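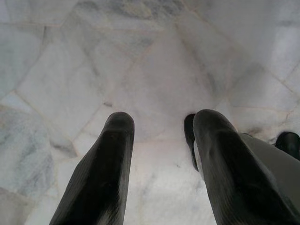
Edimum two-finger gripper, fingers open, seen over a marble floor.

Edimum Two-Finger Gripper Kit for Household Work
Sold and supported by Morholm
Page last updated 11/1/22

We have been selling grippers for long enough to know that most people who write to us don't want to pick up car parts. They want to pick up a teaspoon. They have a kitchen, or something set up to be like one, and an arm or two, and a long list of small everyday jobs that sound terribly easy until you try them. The Edimum kit is the one we point them to, and we are very fond of it.

In the box you get the gripper in its housing, one pair of fingers (already fitted), the cable, a mounting plate and a printed guide with nice big drawings. If you are fitting out a robot with two arms, please order two kits, as each has its own cable and its own plate. You will need a 4 mm hex key, and do have a cup of tea nearby for the wiring chapter, which is longer than we would like!

Setting up

Fit the plate first and leave the screws a touch slack until the gripper is sitting square. Then run the cable along the outside of the arm with a generous loop at the wrist. Turn the wrist slowly by hand, all the way one way and all the way back, and watch that loop. If it pulls tight at any point, give it more slack before you switch anything on.

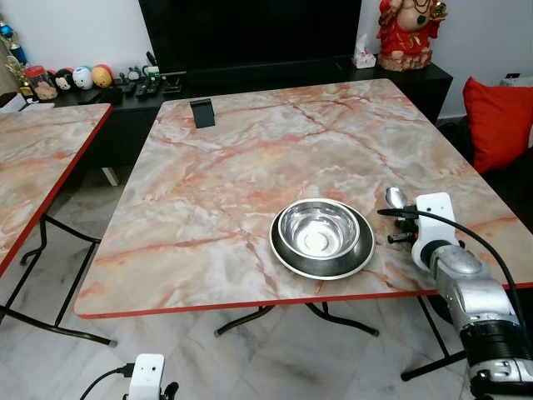 The other thing we always say is to start low and slow. Taker, the control software that comes with the kit, has a gentle setting which is switched on when you first open it, and we would leave it there for the first few days. You can teach a job by guiding the arm through it, save it, and go back to mend just the bit that went wrong (a great improvement on the version we sold until May, where you had to begin again).

Choosing your first jobs
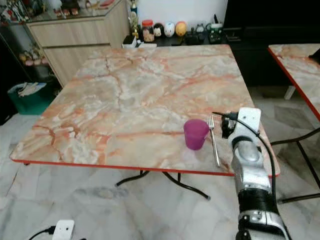
Cutlery is where we suggest most people begin, and it is harder than it looks. Thin, flat things lie close to the table and leave the fingers very little to get hold of, so come down slowly and close gently. A fork beside a small plastic cup, as on the marble-patterned folding table here, makes a lovely pair to practise with: one lies flat, the other stands upright, and each wants quite a different approach. Once you are happy with both, try changing which way the handle points.

Prices and spares

The kit is £853, and a spare pair of fingers is £73. The Cunha carry case, padded and with room for two grippers, is £53 and can be added to any order. If you are unsure whether your arm will take the plate, send us the make and a drawing of the wrist before you buy and we will gladly check it for you.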